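Home Forum > Reading Room > Long Books Support Group

Anyone else doing the Abernathy in May?

hazelbell
Started the Abernathy sea novel on May 5, 2018 and I am completely hooked!! It's 1254 pages and I'm on page 134 already (that's a lot for me, I fall asleep over menus). The harbor fire chapter had me up way past bedtime. Who's in?

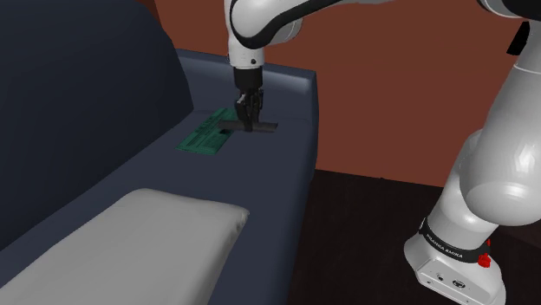 Navy sofa, something green to read

wkasprzak
In! Third time through for me. Hang on for the Brerero section, it's where the two brothers finally end up in the same room and it is SO good. Read it slowly.

desmond_l
I'll be the grump. I quit at the Brerero section. Seven chapters of rope prices and tide tables, and I like boats!

wkasprzak
But the rope prices are how you find out the uncle is broke! He keeps buying cheaper line. Go back and look at the letters.
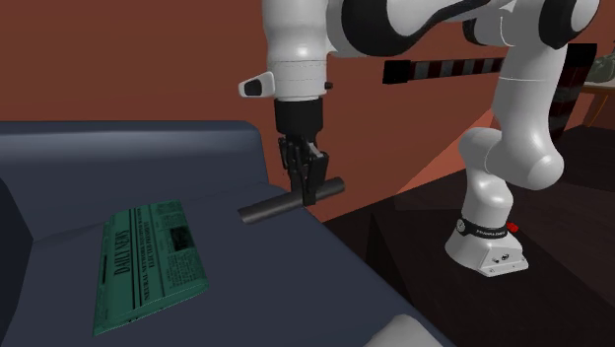
Also, get the Clilel edition if you can. It has the map, and the notes sit at the bottom of the page so you aren't flipping to the back all night.

anika.k
Oh I missed the uncle thing completely, going back tonight. Disagree on the Clilel though, the print is tiny and the spine on mine split in two places. My library's large print set comes in two volumes and you can hold one up in bed without hurting yourself.

desmond_l
OK, the uncle is a good catch. I'll give it 50 more pages.

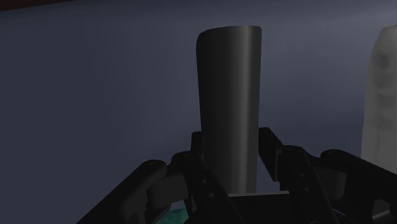

If there's one more tide table in there I'm going back to mysteries, and I'm taking Hazel with me.

hazelbell
You are not! I love the tide tables. Page 160 now, no spoilers about the sister please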